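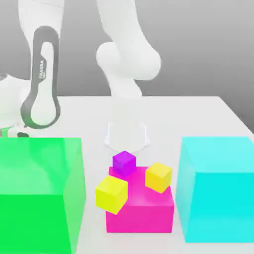 Success rates from simulated stacking and placing tasks are now quoted in tender documents, and I think the practice needs rules before it goes any further. At present a supplier can write "97 per cent success in simulation" on a data sheet and meet no formal requirement to say what was counted as a success. The reader of the data sheet is usually a plant engineer with two other suppliers to compare and no access to any of the code.

I have spent most of my working life on acceptance testing for handling cells, first at Nurmi and later as an independent assessor. The views below are my own. Merja Seppälä and Kamrul Miah read a draft and disagreed with parts of it, and I have noted where.

The definition of a placed object

Take the simplest task in the field: put a small cube on top of a larger block. The usual test in a simulator compares the position of the cube with the position of a target and returns true if the distance is below a threshold. The test is cheap and easy to write. It says nothing about whether the cube is supported, whether it hangs over the side, whether it is still turning, or whether it would stay where it is if the run went on for another second.

A yellow cube resting at an angle with part of its base over the side of a block will pass many such tests. So will a cube that is leaning on an edge. In a factory neither would be accepted, and the operator would be called.

At Plastham we were given the log of 3,887 simulated runs for a packing task, of which 3,487 had been marked as successful. The supplier was open about the method and gave us the full state for the final step of each run. We applied one further condition: the centre of mass of the placed part had to lie inside the supporting face, with a margin. A further 672 runs failed. The software had not changed and neither had the robot model. Only the definition was different, and the reported rate fell from just under 90 per cent to a little over 72.

I would ask for four conditions as a minimum. The part is in contact with the intended support and with nothing else that carries its weight. Its centre of mass is inside the support face by a stated margin. Its linear and angular speed are below stated limits. All of these hold for a stated time after the gripper has moved clear. The values can vary with the task, but they must be printed beside the result.

Seppälä's objection is that the last condition makes long test campaigns slower, and she is right. If each run is extended by two seconds of simulated time, a large campaign may need another night on the same machines. I consider this an acceptable cost.

Rendered markers are not physical bodies

The second matter concerns what is drawn on the screen. Simulators commonly show items that have no part in the physics: target poses, goal regions, a pale copy of the gripper at a commanded position. They are useful during development. In a report or a sales presentation they cause confusion, as the reader cannot tell which items have mass and collision geometry and which have none. Translucent rendering makes it worse, as there is no agreed meaning for it. I have seen it used for a goal, for a collision shape, for a body that is switched off, and once for plain decoration.

A published simulator picture should carry a short key stating which items are simulated bodies and which are markers. If a gripper is drawn without being simulated in contact, the key must say so. Anyone who has prepared an engineering drawing will find this ordinary. Dashed lines mean something on a drawing and the meaning is written down.

Miah would go further and ban markers from all published material. I do not support that. A marker at the commanded pose is often the quickest way to show tracking error, and removing it would hide something the reader may want to know.

Start states and neighbours

The third matter is how the objects are arranged at the start of each run. Many reports state that positions were "randomised". This is not enough to repeat the test. The report should give the range for each coordinate, the range of rotation, the rule used to reject overlapping objects, and the seeds. It should also give the clearance between the target and any larger items standing near it, as these limit the directions from which the arm can approach. A block in the middle of an open table and the same block with a tall box on either side are separate tests, and they should have separate results.

Rejected start states need to be counted. In one campaign at Skerkau, 500 start states had been discarded by a script before the count began, on the ground that the planner could find no path. They were left out of the total. If the planner cannot find a path, the cell has failed to do the task, and the run belongs in the table as a failure. A separate column may give the reason.

Contact settings

Friction, restitution, solver step and the number of solver iterations should be listed in every report. Small cubes on a flat face are sensitive to all four. Tapio Kokkonen showed me a case at Purkdale in which halving the time step caused a settled stack to slide apart, with everything else held fixed. I would require each result to be repeated at half the step, and the change in the success rate to be reported. A large change does not make the result worthless. It tells the buyer that the figure depends on the solver, and that trials on hardware should start early.

Who should write the rules

A full standard would take years and I do not propose waiting for one. Buyers can put these conditions into their own tender documents now. Vilja Koskela has drafted a two-page annex on this basis, and it was used in a tender in February. Three of the five bidders filled it in completely. One sent a partial return with a promise of more, and one asked for the annex to be withdrawn, on the ground that its simulator did not log contact forces. In my view a simulator that cannot report contacts should not be used to support a claim about placing.

The annex still lacks a section on deformable parts, and the wording on settling time needs work. Koskela is collecting comments on both until the end of the tender period.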